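# ELISA 표준곡선을 다시 맞추면서 적어 둔 것

2022년 10월 27일

지난주부터 사이토카인 ELISA 표준곡선이 계속 이상하게 나왔다. 저농도 쪽 두 점이 거의 겹치고, 고농도 쪽은 너무 일찍 포화됐다. 검체 값만 보면 그럴듯해서 그냥 넘어갈 뻔했는데, Elfriede Kuhlmann 씨가 곡선을 출력해 와서 책상 위에 올려놓고 갔다. 그래서 처음부터 다시 봤다.

우리가 쓰는 키트는 샌드위치 방식이고 최고 표준 농도가 4000 pg/mL이다. 여기서 2배씩 희석해 8개 점을 만들고 마지막은 희석액만 넣은 공시험으로 둔다. 동결건조된 표준품을 녹이는 단계부터 확인했다. 설명서에는 녹인 뒤 상온에서 충분히 두라고 되어 있는데 나는 급해서 바로 희석에 들어간 적이 두 번 있었다. 노트를 찾아보니 곡선이 나쁜 날과 정확히 겹치지는 않았다. 한 번은 겹치고 한 번은 멀쩡했다.

다음은 희석액이다. 표준품은 키트에 든 버퍼로 희석하고, 혈청 검체는 별도의 검체 희석액으로 희석한다. 예전에는 둘을 같은 것으로 썼다. Pendo Bakilana 씨가 매트릭스 차이를 보려고 혈청에 표준품을 일정량 넣고 회수율을 재 봤는데, 버퍼를 섞어 쓴 쪽이 눈에 띄게 낮았다. 그 뒤로는 병뚜껑에 색 테이프를 붙여서 구분한다. 파란색이 표준품용, 노란색이 검체용이다.

세척도 문제였다. 자동 세척기의 노즐 하나가 반쯤 막혀 있어서 H열만 배경값이 높았다. 플레이트 전체 평균만 볼 때는 안 보이던 것이다. 노즐을 빼서 초음파 세척하고 증류수로 여러 번 돌린 뒤 공시험만 채운 플레이트를 한 장 읽었다. H열 값이 다른 열과 같은 수준으로 내려왔다. 이후로는 하루 일을 마칠 때 증류수로 한 번 헹구는 것을 점검표에 넣었다.
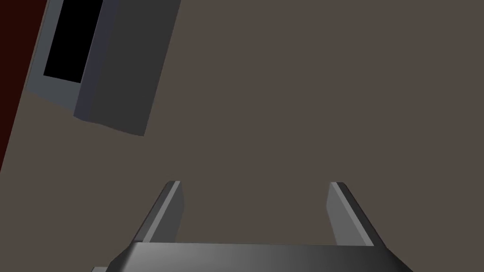 곡선 맞춤 방법도 바꿨다. 전에는 로그-로그 직선으로 맞췄고, 중간 농도에서는 별 차이가 없었다. 양 끝에서는 오차가 컸다. 지금은 4-파라미터 로지스틱을 쓴다. 저농도와 고농도의 점근선, 기울기, 변곡점을 따로 추정하는 방식이라 S자 모양이 그대로 살아난다. 비대칭이 심하면 5-파라미터가 낫다고들 하는데, 우리 데이터에서는 잔차가 거의 줄지 않아서 일단 그대로 간다.

맞춤이 잘 됐는지는 결정계수로 판단하지 않기로 했다. 0.99가 넘어도 저농도 점이 크게 빗나가는 경우가 있다. 대신 각 표준점의 흡광도를 곡선에 다시 넣어 농도를 역산하고, 원래 농도와 비교한다. 우리 기준은 80~120%이고 맨 아래 점만 75~125%까지 허용한다. Annelore Eichhorn 씨는 맨 아래 점도 같은 기준으로 묶자고 했는데 아직 결론이 안 났다. 11월 회의에서 다시 이야기하기로 했다.

반복 수는 표준품 2웰, 검체 2웰이다. 두 웰 사이의 변동계수가 15%를 넘으면 그 검체는 다시 돌린다. 플레이트 간 변동은 관리 검체 두 종류로 본다. 관리 검체는 Huletholm 쪽에서 받은 혼합 혈청을 소분해서 영하 80도에 보관한 것인데, 남은 양이 상자 6개라서 내년 초에는 새 로트를 만들어야 한다. 새 로트는 기존 로트와 같은 플레이트에서 나란히 측정한 다음에 교체할 생각이다. 예전에 그 과정을 건너뛰었다가 관리도가 통째로 위로 올라간 적이 있다.

훅 효과도 한 번 의심했다. 농도가 너무 높은 검체에서 오히려 신호가 떨어지는 현상인데, 우리 키트는 항체를 순서대로 넣고 중간에 세척하기 때문에 가능성은 낮다고 봤다. 그래도 값이 높았던 검체 4개를 골라 희석 배수를 늘려 가며 측정했다. 희석 배수를 곱한 농도가 서로 잘 맞아서 이 문제는 접었다.

배양 온도는 아직 정리가 안 됐다. 설명서에는 실온이라고만 되어 있다. 우리 실험실은 창가와 안쪽의 온도가 꽤 다르고, 플레이트를 겹쳐 두면 가운데 것이 늦게 데워진다. 지금은 겹치지 않고 한 장씩 교반기에 올리고, 시약은 시작 전에 미리 꺼내 둔다. Skodo 배양기를 실온 설정으로 쓰는 방법도 있는데 다른 팀 세포가 들어 있어서 당장은 어렵다.

어제 돌린 플레이트는 표준점이 전부 기준 안에 들어왔다. 역산값이 가장 많이 벗어난 것이 맨 아래 점의 113%였다. 같은 조건으로 몇 장 더 돌려 보고 결과를 이 글 밑에 덧붙이겠다.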